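Dos pinzas y una cámara en la muñeca: notas de las pruebas

16/05/2021

Llevaba desde febrero diciendo que iba a escribir esto y siempre había algo más urgente. Las pruebas ya están terminadas, así que pongo aquí lo que apunté, más o menos en el orden en que fue pasando.

La pregunta era sencilla. En el taller teníamos que decidir qué pinza usar para recoger objetos pequeños de una mesa y dejarlos en cubetas. Había dos candidatas. Una es la Delow, de dedos anchos, que se cierra con bastante fuerza y aguanta mucho. La otra es la Minumus, más pequeña, de dedos finos, que compramos de segunda mano a una empresa que cerraba su línea de montaje. Las dos se controlan con el mismo programa, que nosotros llamamos Yang porque así se llamaba la carpeta donde empezó todo y ya no lo hemos cambiado.

Montar la Delow llevó una mañana. Montar la Minumus llevó dos días, y casi todo ese tiempo se fue en el cable. El conector original no encajaba con nuestro adaptador y Zdzisław Mazurek tuvo que hacer uno nuevo. El primero que soldó tenía dos hilos cambiados y la pinza se abría cuando le pedíamos que se cerrara. Con el segundo ya no hubo problemas.

El método fue el mismo para las dos. Doce objetos, siempre los mismos, colocados en la mesa en posiciones que elegía otra persona, no la que estaba en el puesto de control. Había tornillos largos, un rotulador, una pelota de goma, varios envoltorios arrugados, una pinza de la ropa, un tapón. Si el objeto se caía antes de llegar a la cubeta, contaba como fallo. Si llegaba a la cubeta pero de milagro, contaba como acierto, aunque Gangadharan Kandasamy y yo discutimos esto más de una vez. Él quería una tercera categoría y yo no quería complicar la hoja de cálculo.

En total hicimos 351 intentos repartidos entre las dos pinzas. Me habría gustado llegar a más, pero había que devolver la mesa. 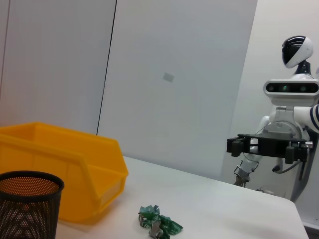 La Delow va muy bien con todo lo que tenga algo de cuerpo. La pelota, el rotulador y el tapón no le dieron trabajo. Con los envoltorios arrugados es otra historia. Los dedos son tan gruesos que al bajar empujan el papel antes de cerrarse, y muchas veces el envoltorio acaba unos centímetros más allá de donde estaba. Probamos a bajar más despacio y mejoró un poco. También probamos a forrar los dedos con espuma y eso fue peor, porque la espuma se doblaba hacia dentro y dejaba un hueco justo en la punta.

La Minumus hace lo contrario. Coge los envoltorios casi siempre a la primera, entra por debajo del pliegue y los levanta sin aplastarlos. En cambio, la pelota se le escapa en cuanto el brazo acelera. Hay que limitar la velocidad en Yang y entonces cada recogida tarda 15 segundos, demasiado para lo que queremos hacer después.

Sobre la cámara tengo menos que contar, pero fue lo que más me sorprendió. La habíamos puesto en la muñeca pensando que serviría solo para el último tramo, cuando la pinza ya está encima del objeto. Al final la usamos durante todo el movimiento. La imagen tiene mucha distorsión en los bordes y la primera calibración no sirvió para nada: la hicimos con el tablero de cuadros demasiado lejos y todos los puntos caían en el centro. La repetimos acercando el tablero y llevándolo a las esquinas, y el error bajó lo suficiente para olvidarnos del tema.

Lo que no hemos resuelto son los reflejos. Los objetos metalizados cambian mucho de aspecto según desde dónde llega el brazo, y el detector los pierde en algunos ángulos. Con luz difusa mejora, y por eso acabamos apagando el foco que teníamos apuntando a la mesa. En Ungate, el espacio donde trabajamos ahora, la luz del techo basta.

También comparamos dos mandos para mover el brazo a distancia, aunque de forma mucho más informal. El de palanca cansa menos la mano. El que se sujeta en el aire es más rápido de aprender, pero después de un rato se nota en el hombro y uno empieza a hacer trampas apoyando el codo. Para sesiones largas me quedo con la palanca. Gangadharan prefiere el otro y lo usó hasta el final.

Nos quedamos con la Minumus para los objetos blandos y con la Delow para el resto. Eso obliga a cambiar de pinza a mitad de trabajo o a tener una en cada brazo. De momento vamos a probar lo segundo, que complica la planificación del movimiento pero evita andar con la llave Allen cada vez.

Si alguien tiene el plano del conector original de la Minumus, que me escriba, por favor. El que hicimos funciona, pero no lleva ningún tipo de seguro y ya se ha soltado una vez tirando del cable. La hoja con los resultados la subiré cuando le quite los comentarios que nos fuimos dejando en las celdas.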